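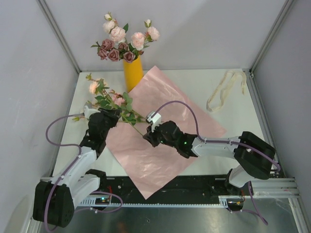

Pink and mauve flowers in a yellow-orange vase

From: Benedicta Opoku
To: supper list
Subject: Re: Re: Sungate for the October meal

Rohani Pattinasarany wrote:
> I went to Sungate in Brirley again and I'm sold. The set menu is
> 20 pounds a head, the laksa is the real thing, and Arthur in the
> kitchen says the paste is made fresh every morning. They can do
> the whole back room for us. Shall I put down the deposit?

Could we hold off on the deposit? I had the laksa there in the spring and it tasted of coconut milk and not much else. Every place says its paste is fresh. I'd like to know if there's any shrimp in it, and how long it gets fried.

The price bothers me too. Does 20 include rice? Last time the rice, the pickles and the tea all went on the bill separately, and Velov charged us a service fee for booking through them on top. The deposit was 80 and we waited until after Christmas to get it back.

I'm not against Sungate. The fried aubergine was very good and I'd eat it again tomorrow. But I'd want the menu in writing first, with what's extra marked. Rohani, can you ask if they'd do the rendang instead of the chicken?

Benedicta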